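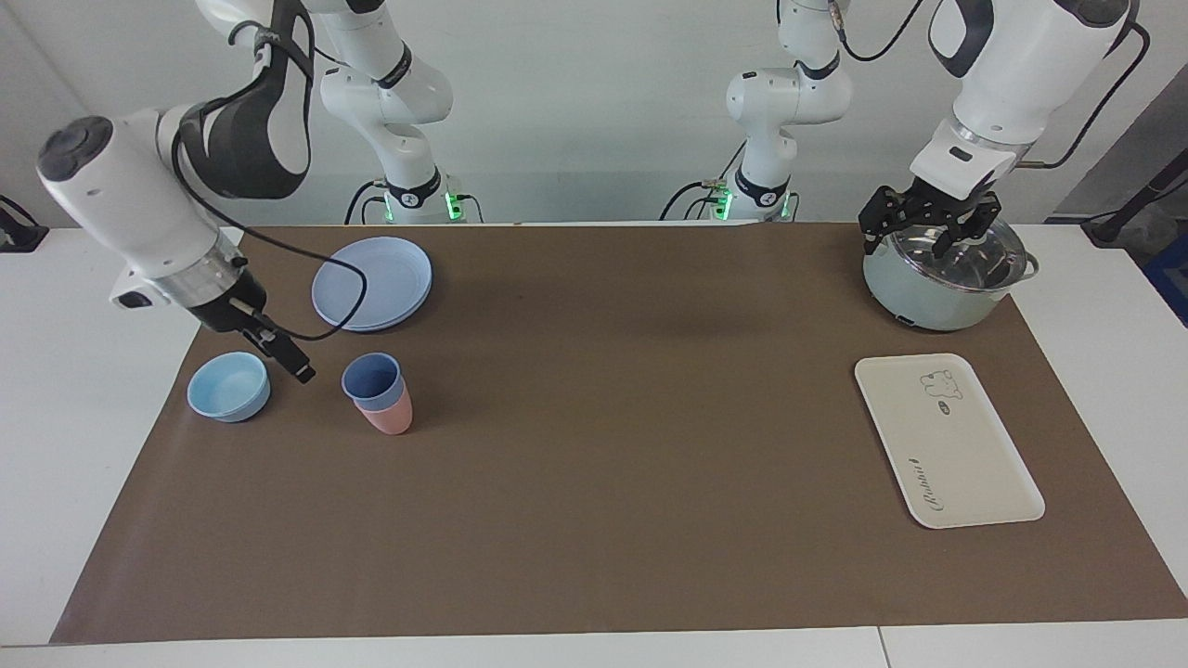
Hallgate Household Water Use Readings

README, version 7

Contents of this release

This package holds hourly water meter readings from 656 homes in the Hallgate supply area, along with a short household survey and a daily weather file. The readings run from April of the first year to the end of March two years later. Everything is in plain CSV, with UTF-8 encoding and a header row in every file.

The data was put together to study how daily water use changes with season, household size and type of home. It has also been used for leak detection work and for teaching. If you only want daily totals, start with daily.csv and ignore the hourly files, which are large and slow to open in a spreadsheet.

Files

homes.csv - one row per home, with survey answers
daily.csv - one row per home per day
hourly/ - one file per month, one row per home per hour
weather.csv - one row per day for the whole area
events.csv - known supply interruptions and pressure changes
codes.txt - the meaning of every code used in the files above

Columns in homes.csv

home_id: a random number that links the files. It has no relation to the account number or the address.
zone: the pressure zone, coded A to G. Zone F is the old Anmont network, which was joined to the main supply before the study began.
residents: number of people living in the home at the time of the survey. Values over 6 are recorded as 6.
type: detached, semi, terrace or flat.
garden: yes or no.
built: decade of construction, blank if the household did not know.
meter: J for the Julavitz meter, M for the Mfinanga meter.

Columns in daily.csv

home_id: as above.
date: local date.
liters: total for the day, midnight to midnight.
hours_ok: number of hours with a valid reading, 0 to 24.
night_min: lowest hourly reading between 1 a.m. and 5 a.m., in liters.
flag: quality code, see codes.txt.

The hourly files have home_id, date, hour, liters and flag. The hour column gives the start of the hour, so a value of 18 covers 6 p.m. to 7 p.m.

How the readings were collected

Letters went to 3000 addresses chosen at random from the billing list. Homes that agreed were fitted with a logger on the existing meter. Two meter models were already in use in the area and no meters were swapped for the study. The Julavitz meter sends a pulse for each liter. The Mfinanga meter sends a pulse for every 10 liters, so its hourly values always end in zero. This matters for night_min. A slow leak on an Mfinanga meter may show as several hours of zero followed by one hour of 10.

Loggers stored readings on the device and sent them once a day, shortly after 3 a.m. If a transfer failed, the logger tried again the next night. It could hold 40 days of readings before it began to overwrite the oldest. Gaps longer than that are permanent.

The survey was filled in on paper or by phone when the logger was fitted. It was not repeated. Some homes will have gained or lost residents during the study and we have no record of this.

Cleaning

Negative readings were removed. They came from logger resets and were limited to a small group of devices in zone C.

Readings higher than the rated flow of the meter were set to blank and given flag 3. High readings within the rated flow were left alone, even where they look odd. Filling a paddling pool or washing down a driveway can produce a large value for an hour or two, and we did not want to remove real use.

Missing hours were not filled in. A daily total with hours_ok under 24 is the sum of the hours that are present, so it will be too low. Most users will want to drop these days. Scaling them up works poorly, as the missing hours are often at night when use is small.

On the days when the clocks change, the repeated hour is summed into one row and the skipped hour is left out. Hours_ok is adjusted to 24 on both days so that a simple filter does not drop them.

Known problems

Flats are underrepresented. Many flats in Hallgate share a single meter for the building and could not take part.

Homes that agreed to join probably pay more attention to their water use than homes that did not. The average in this data should not be taken as the average for the area.

In zone F the events file is incomplete for the first summer. Interruptions were logged on paper and a number of the sheets are missing. If you see several zone F homes drop to zero at the same hour, treat it as an interruption even if events.csv has no matching row.

The garden column says nothing about size. A window box was sometimes answered as yes.

Weather comes from one station on the east side of the area. Summer storms there can miss the western zones entirely, so rainfall on a single day is a weak guide to garden watering. Weekly totals do better.

Privacy

Names, addresses and account numbers were removed before the files were merged. Hourly readings can still show when a home is likely to be empty. Please do not try to match home_id values to real homes, and do not publish hourly plots for a single home together with its zone and type.

Changes since version 6

Fixed the hour column in the October files, which was one hour late after the clock change.
Added night_min to daily.csv.
Corrected the meter code for a group of homes in zone B that had been listed as J.
Removed two homes that asked to leave the study.

Terms of use

Free for research and teaching. Commercial use needs written permission from the project office. When you publish results, please give the name of the dataset and the version number - totals differ slightly between versions and readers will need to know which one you used.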